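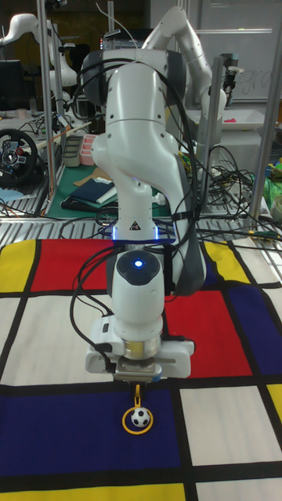
Block grid with black lines. The yellow ring and soccer ball are over dark blue.

Ticket 609
Site: Pilholm print room
Equipment: Fomari wide-format printer, Nurnumis print software
Media: Ojala transfer paper, white polyester
Status: Closed

Problem as reported

Black areas come out brown after heat transfer. On the paper they look normal, a little gray, the same as always. After pressing they are clearly brown, worst in thick lines and solid blocks. Red, yellow and blue are acceptable. It started with the first job after the Nurnumis update. Reprinting the same file gives the same result.

Please do not answer with "run a head cleaning." We ran two before opening this.

Checks, first round

Nozzle check: complete in all colors. No gaps, no slanted lines. Heads ruled out.

Ink: black cartridge in date, not a refill. Replaced it with a new one from another batch. Same brown.

Press: set to 400 degrees Fahrenheit. Checked center and all corners with temperature strips and the readings matched the display. Too much heat can turn black brown, so we pressed one sample cooler and one for a shorter time. The cooler one was paler and still brown. The shorter one had no visible difference from the regular sample.

Fabric: tried an offcut from an older roll. Same result as the new roll.

Paper: new roll of Ojala, printed on the correct side. We also turned a sheet over to be sure. The wrong side was much worse, so the correct side is the correct side.

Checks, second round

Printed a test file with two black squares. One is black ink only, the other is a four-color black mixed by the software. Before the update these looked nearly the same after pressing. Now the first is brown and the second is a deep neutral black.

Opened the queue settings. The update had replaced our saved media setup with a default called "Paper, general." It still showed our old name in the drop-down list, and you had to open the details to see the change. The color profile field was blank. Pass count had gone from 8 to a lower setting as well, which explains why jobs were finishing sooner. We had taken that for an improvement. 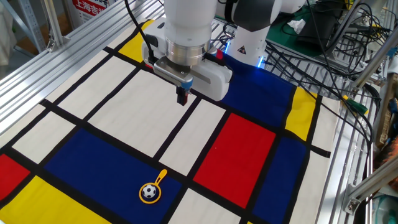

Page last changed: February 4, 2018

Fix

1. Close all open jobs in Nurnumis. Jobs left open keep the old settings even after you save new ones.
2. Delete the media setup from the list. Editing it did not work for us — the profile field went blank again at restart.
3. Import the setup from the backup folder.
4. Open the details and confirm the profile name is filled in.
5. Set the pass count back to 8.
6. Restart the software and look at the details again.
7. Load the art file fresh. Do not resend from history.

Result

Both test squares are now neutral black after pressing at the normal temperature and time. Reprinted the customer job and compared it with the swatch book under the daylight lamp. Lines and solids match. Yellow is slightly warmer than on the old swatch, but that swatch has been in the window and should be replaced anyway.

Still open

Automatic updates are off on the print room computer. The office computer still has them on and shares the same queue, so it can probably cause this again. Moved to a separate ticket.

The 19 spoiled sheets are in the bin under the cutter. They can be used as cover paper for the press.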